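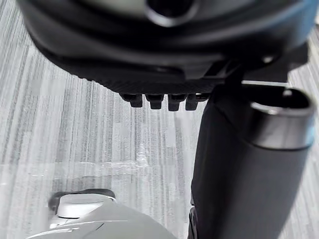

October
By Ha-neul Jang

Posted in: Home Storage / Questions from Readers

Cabinets with doors: frequently asked questions

After my article on the Skadano cabinet I received many letters, and a good part of them asked the same things. I have collected the answers on this page. I am not a carpenter by profession. I have assembled this cabinet for my own home and for two relatives, and I have moved it once from Kirklow to my present apartment.

What can I keep in it?

Almost anything that is flat or comes in a box. I keep board games, papers, photo boxes and the cables which I can't throw away. I would not put wet shoes in it, and also not very heavy books, unless you place them close to the sides of the shelf. Wiroj Thaweesak wrote to me that his shelf has held a sewing machine for years without bending. I believe him, but I would still put a sewing machine on the bottom.

How wide is it inside?

My tape measure says 857 mm between the sides. Please measure your own, as the older ones are a little narrower. If you are buying boxes to fill the whole width, leave a small space for your fingers.

How should I arrange the boxes?

The flat ones go to the back and the tall ones to the side. In this way the front of the shelf stays free, and you can set down a thing for a moment while you search for another. I also turn the printed side of a box to where I can read it with the door half open. Please don't stack more than two, because you will always need the lower one.
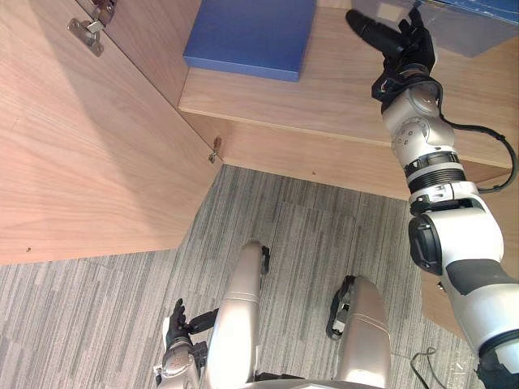 Light wood shelf with a flat blue box and a grey box, door open. The silver hinges are on the left.

The door does not close evenly. Is it broken?

Most probably it is not. Hinges of this kind have an arm and a plate, and the plate is held to the wood with screws. On my hinges one screw moves the door to the left or right and the other moves it in or out. Use a hand screwdriver and make half a turn, then close the door and look again. A power tool is too strong for this work and the hole becomes loose.

If a hole is already loose, put a piece of wooden toothpick with a drop of wood glue inside it. Wait until the next day before you put back the screw.

How far can I open the door?

This depends on the wall beside it. I left 40 cm between the cabinet and the corner of the room, and I am satisfied with it. Before, in Kirklow, I had much less, and each time the handle touched the wall I felt sorry for the paint.

Can the cabinet stand on carpet?

Yes, it can. A thick carpet lets the front feet sink more than the back feet, or the contrary, and then the doors hang in a strange way. Put a spirit level on the top before you adjust any hinge. I lost a whole evening by doing it in the wrong order.

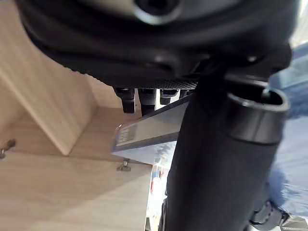
When the cabinet is level, fix it to the wall with the strap from the bag of hardware. Many people leave the strap in the bag. If there are children in the house, I ask you kindly to do it on the first day.

How do I clean the wood?

A soft cloth, a little damp, along the grain. After that a dry one. I tried the Flomedero oil soap on the inside of a door, and it left a shine that I did not like, though my sister likes it. The inside corners collect dust where two panels meet, and there a clean paintbrush works better than the cloth. Don't forget the underside of the shelf. You see it only when you sit on the floor, but your guests with small children will be sitting exactly there.

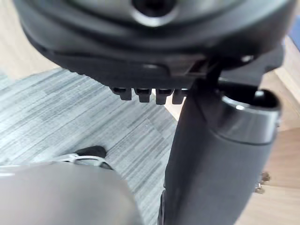
Black housing and arm segment, close view from below.

There is a smell when I open it. What can I do?

Leave the doors open for 6 days with the window open too, if the weather permits. Take the boxes out first. A bowl of baking soda on the shelf helped me a bit in the second week.

Can I paint it?

I have not painted mine, so I can only repeat what readers told me. They sanded lightly, used a primer, and took the doors off before painting. Mark each hinge with tape, so that every door returns to its own side.

Is Skadano better than Rozīte?

I had a Rozīte chest of drawers and it was good, but it is a different kind of furniture and I can't compare them fairly. If you have owned a cabinet of both makes, please write to me and I will add your opinion here.

Related items
Small shelves for a narrow hallway
How I label boxes (and how I stopped doing it)
Moving a cabinet without taking it apart
Readers' letters: drawers that stick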